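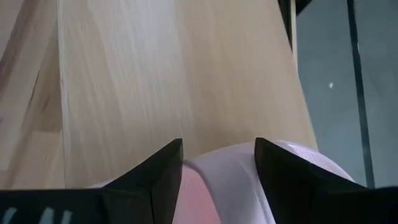 Fludosine planner: questions we keep getting

Does it handle cloth?
It grips cloth. Planning for cloth is another matter, as cloth has no fixed shape and no respect for our collision model. Set the object type to "soft" and keep the approach slow. Uriel Gaete wrote that mode and takes complaints at any hour before noon.

Why does the planner treat four slides as one object?
Same color, same shape, and the default matcher is a trusting soul. Turn on instance tracking. With three pink sandals on the rack and a fourth flat on the table, you want four IDs, and you want them to stay put when an arm passes in front.

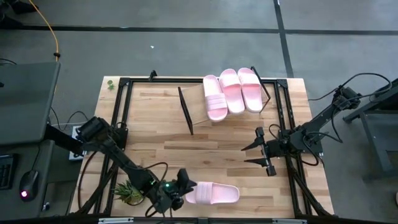
Can both arms move at once?
Yes, if each has its own goal. Give them the same goal and they will wait for each other like two people at a door. The timeout is 700 ms.

Where are the logs?
In the Urkora folder, under the run name. The last 60 runs are kept. Please stop naming them "test".

Who do I ask about calibration?
Declan Paewai. Bring your config file.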